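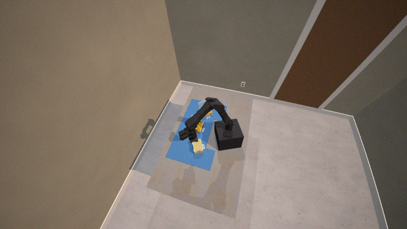
Posted Dec 13, 2018 | Visit report | By the Surdu newsletter desk

The lab at Stestthorpe held its open day for partner companies, and we spent the afternoon with the group that trains robot arms in simulation. Their project is called Tendia. The task is simple to state: reach for one of three yellow objects on a blue mat, pick it up and put it down again.

Training is done in a rendered room with the arm on a black pedestal. Between runs the software changes the wall colors, the floor texture, the direction of the light and the angle of the viewpoint. Some versions look close to a real room and others look wrong on purpose, with tilted views and heavy shadows. The policy we were shown had trained on 3000 of these rooms.

It is then moved to the real arm with no further training. The group ran 400 real trials in October and reported 28 failed grasps, most of them on objects near the far end of the mat. An earlier policy, trained in a single fixed room, failed 100 times on the same set.

Questions were mostly about cost. Rendering is cheap, we were told, and measuring the friction of the real objects takes longer. Someone from Flutwood asked about soft packaging. The group has not tried it.

The slides will be sent to everyone who signed in at the front desk. Parking is behind the main building, and the side gate closes early.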